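OK thread time, because I promised Pao-chu Wu I'd write this up and I keep putting it off. It's about why our planner kept picking the wrong pen, and the dumb little change that got us moving again.

Background for new people: I do the planning side of Rinimeck, which takes a typed sentence and turns it into a list of arm moves. Perception comes from a separate service (Seok), and the two talk over a message queue I have complained about on here plenty.

The task sounds like nothing. "Put the pens in the holder." Three pens, one holder, go. I figured I'd have it done by Wednesday lunch!

First problem: Seok gives every object an ID, and when the arm swings through the view, some of those IDs get dropped and handed out again. So pen_2 becomes pen_3 halfway through a plan, and the planner happily goes back for a pen it thinks is still waiting.

I spent way too long blaming the grasp scorer for this. I even rewrote the scorer (it's nicer now, so fine, whatever).

Our usual table, from the side camera. The black mesh cup at the back is the goal, the pens and yellow erasers are up front, and the bowl with the mango, the basket and the water bottle are things the planner has to leave alone.

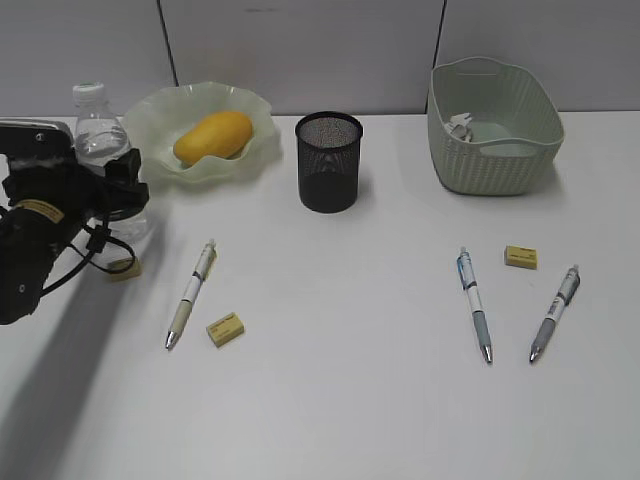
Page last updated: June, 4:11 pm

See the eraser down by the bottle, partly tucked under the arm? That kind of spot is where the tracker has a bad time. Half shaded, half hidden, and yellow on white with a big gray shadow right there. In my logs an eraser like that would blink out and come back as a brand new object.

The clear bottle is its own headache. Depth goes weird on clear plastic, so our collision map had a hole in the middle of it. The planner saw a lovely open shortcut. It was not a shortcut.

So, the fix. The planner now keeps its own short memory of the table. When an ID vanishes, we don't delete the object, we mark it "covered" and check whether the arm's own model overlaps that spot. If it does, the object stays put until the arm moves away and we get a clean look.

Matching after that is just position plus class plus long-axis angle. The angle part matters more than I expected — two pens side by side that lean opposite ways are easy to tell apart once you bother to ask.

I replayed 1000 saved plans through the old code and the new code. ID swaps in the old one: 56. In the new one: 4. I've looked at all 4 and they're all erasers, grr.

Traian Lazăr asked why we don't just run a bigger tracker. We tried one! It was better at IDs, but it added around 11 frames of lag, and then the gripper was closing on old news. I'd take the memory hack over that any day.

For the bottle I cheated. Anything labeled "bottle" gets a plain upright cylinder in the collision map, depth be damned. Works until somebody lays one on its side, so please don't send me that bug report, I already wrote it.

Still open: the planner treats the basket as one solid block, so "put the eraser in the basket" fails before the arm even twitches. Pao-chu has a branch for open containers and I'm reviewing it next.

The replay tool is going into the Bemano repo once I strip out my swearing from the comments. If you want the matching code sooner, reply here and I'll paste the function.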